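Waweru, la méthode d'apprentissage à deux vues : avis après deux mois d'utilisation

J'ai choisi Waweru pour une raison simple : la méthode promet d'apprendre une tâche de rangement à un robot à deux mains avec peu de démonstrations. Le principe est de combiner une vue large, prise à hauteur de tête, et une vue proche, prise au poignet. Notre laboratoire utilisait auparavant Mastard, qui travaille seulement avec la vue large. Je donne ici mon opinion sur les deux, avec nos résultats. 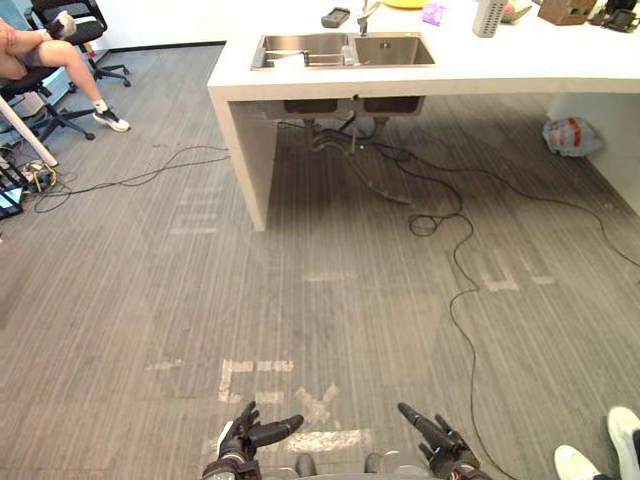
Vue large avec le plan de travail et l'évier, puis vue proche à côté de la pince.

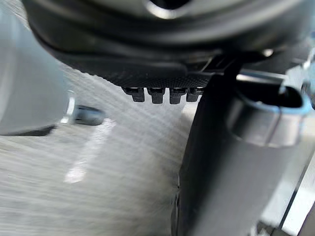
Faut-il réentraîner tout le modèle quand on change de pièce ?

Il suffit de réentraîner la dernière partie, celle qui fusionne les deux vues. Chez nous, 34 nouvelles démonstrations ont été suffisantes pour retrouver le niveau de départ, et le calcul a été fini dans la nuit.

Je commence par ce qui m'a plu. L'installation est bien documentée et les fichiers de configuration sont lisibles, même pour une personne qui n'a pas écrit le code. La synchronisation des deux flux se fait toute seule, alors qu'avec Mastard j'avais dû écrire mes propres scripts pour chaque capteur ajouté. Le modèle apprend aussi à donner plus de poids à la vue du poignet quand la main s'approche de l'objet. On peut afficher ce poids pendant l'exécution — c'est une fonction que je consulte maintenant tous les jours.

Pour les résultats, nous avons enregistré 534 démonstrations et fait 3132 essais, répartis également entre les deux méthodes. Waweru est meilleure sur la saisie des petits objets et sur la dépose dans un bac. Sur les déplacements entre deux meubles, je n'ai pas vu de différence qui mérite d'être discutée. Il faut dire aussi que nos essais ont été faits avec le même robot et la même équipe, donc je ne voudrais pas généraliser trop vite.

Les défauts maintenant. La méthode supporte mal le flou de mouvement dans la vue proche. Quand le bras tourne vite, l'estimation devient hésitante et la main fait de petites corrections inutiles avant de se fermer. Nous avons limité la vitesse du poignet, ce qui aide, mais chaque essai dure plus longtemps. Les auteurs proposent un filtre nommé Brirketti, livré comme module optionnel. Je l'ai essayé : il réduit les hésitations, mais il ajoute un retard que l'on sent bien en téléopération. Je l'ai laissé désactivé.

La consommation de mémoire est l'autre point faible. Avec les deux flux en pleine résolution, notre carte graphique était saturée et j'ai dû réduire la taille des images de moitié. La documentation passe trop rapidement sur ce sujet.

Je n'ai pas encore testé l'export vers Skaven, le simulateur que nous utilisons pour les vérifications de sécurité. La version de juillet doit le permettre.

Je recommande Waweru aux équipes qui travaillent sur la manipulation fine et qui possèdent déjà une caméra de poignet. Pour une base mobile qui transporte surtout des objets assez grands, Mastard reste plus légère et demande moins de réglages.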